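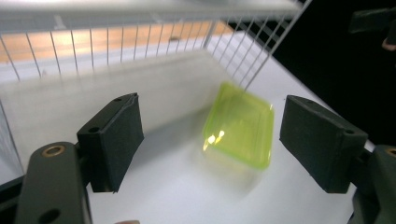
15 Jul 2025
by the author of this diary

Slept badly and read Ruth instead, all four chapters, which takes less time than finding the other pillow. I have been told since childhood that it is a love story. I keep looking for the love and I keep finding barley.

I don't mean that as a complaint. I like the barley. There is a lot of walking, a lot of eating, and a legal matter at the gate that everybody hurries through to get to the wedding. The legal matter is the part I stayed up for. A man who is never named is offered a field, says yes, hears that a widow comes along with it, and says no. He worries about his own inheritance. Then a sandal changes hands and he leaves the story for good.

The study evening at Hallumport made a villain of him in June and I have been annoyed about it ever since. The leader's handout called him "the man who missed his blessing." Where does it say that? It says he did the sums and stepped aside, as the law seems to have let him do, and the ten elders sat there and let him. If he had said yes, we would have no Boaz at the end of it and no David, at least not by that road. So the handout wants him to be a failure for not wrecking the plot. I asked about this and was told it was a good question, and we moved on to the tea.

I should be fair. The group is kind and they let me talk too long. But I don't trust a lesson that has been picked out before the passage is read, and the Vemero booklets do it every week. The heading comes first, in green, and then the verses are made to stand under it like children in a school photo. Chapter two was headed "God Rewards Hard Workers." Ruth works hard because she and Naomi need to eat. The women gleaning next to her presumably worked just as hard and got no chapter.

Read the threshing floor part again around 2 in the morning and am no wiser. Everyone is very sure what happened there or very sure that nothing did. The text says she uncovered his feet and lay down, and that he woke up startled, and that she left before one person could recognize another. I used to think the writer was being shy. Now I think the writer knew exactly how much to say and would be irritated by all of us. I wrote that in the margin and then rubbed it out — it sounded too pleased with itself.

Breakfast late. Toast, the end of the plum jam.
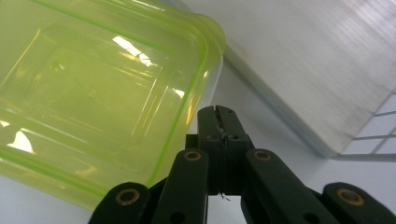
Entry last changed: the same evening, after supper

Added to this after going back to the gate once more, with the older translation open next to the Stekura one. The Stekura has him say "I might endanger my own estate." The older one has "lest I mar mine own inheritance." I prefer mar. Endanger sounds like a man talking to his bank. But I can't read the Hebrew, so what I prefer is worth very little, and I wish the people who write introductions would admit the same about themselves more often. The Stekura introduction runs to 21 pages and says "clearly" on most of them. It is clear to him, then, that the book was written late, as an argument against the rules on foreign wives. The next introduction on my shelf finds it just as clear that it was written early. They can't both be clear.

What I would like to know is why Naomi gets so little at the end. The neighbor women say a son is born to Naomi, and she holds the child, and she says nothing at all. She had plenty to say in chapter one. Call me Mara, the Almighty has dealt bitterly with me. The sermons say her bitterness was turned to joy. Maybe it was. She lost a husband and two sons in Moab, and a grandchild is a fine thing, but I have sat with enough widows to doubt that it works like an exchange at a counter. The women do the talking and she holds the baby. I would leave it there.

The Nuchit reading plan has me going on to First Samuel tomorrow, 800 words of notes per chapter, none of which I intend to read until afterward. Hannah next, then. They will say she was patient. She wept and wouldn't eat and was taken for a drunk by the priest, so we shall see about patient.

Must remember to take the handout back to Hallumport. I have written on it in pen.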